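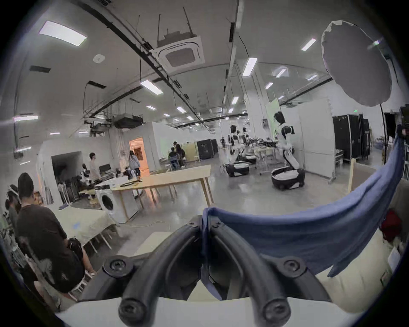 Fold shirts on a covered table. A bare top lets the fabric slide. The cream tablecloth does fine, and a washer close by saves steps.

- Lay small blue pieces flat on a white cloth first. Lint shows up there.
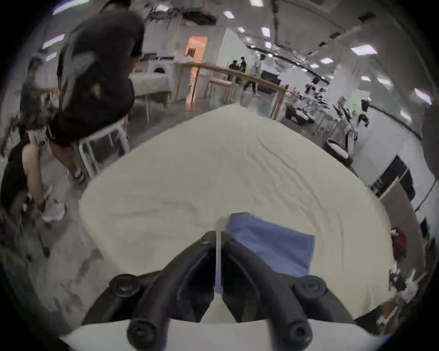
- Clear the tabletop before you start a new load. Put cords
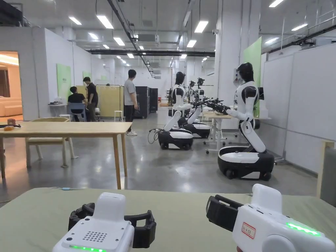 and pens to one side.
- Hold a T-shirt upside down by the hem corners, let it drop,

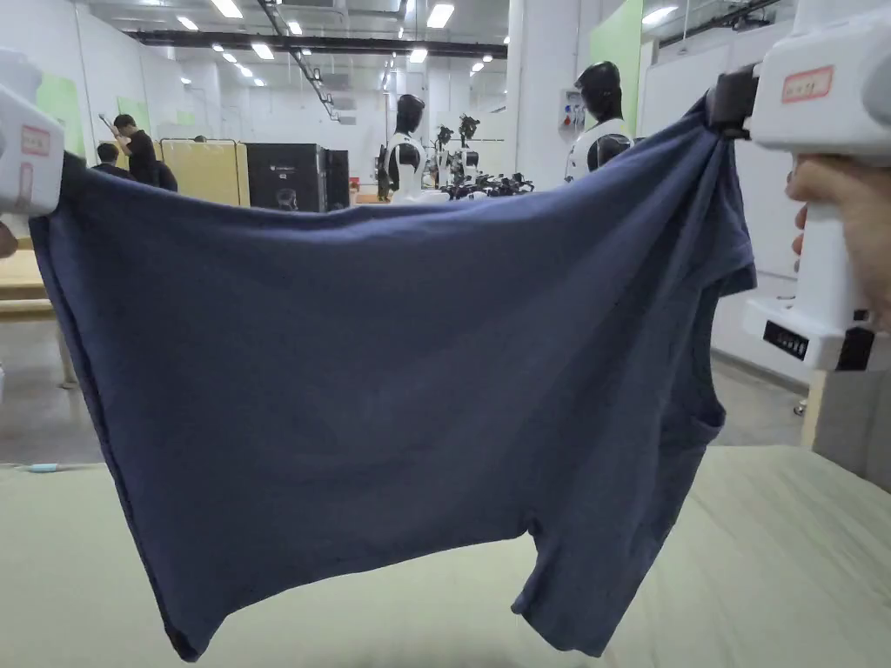
then lower it collar first and smooth it by hand. Allow 20 minutes a basket.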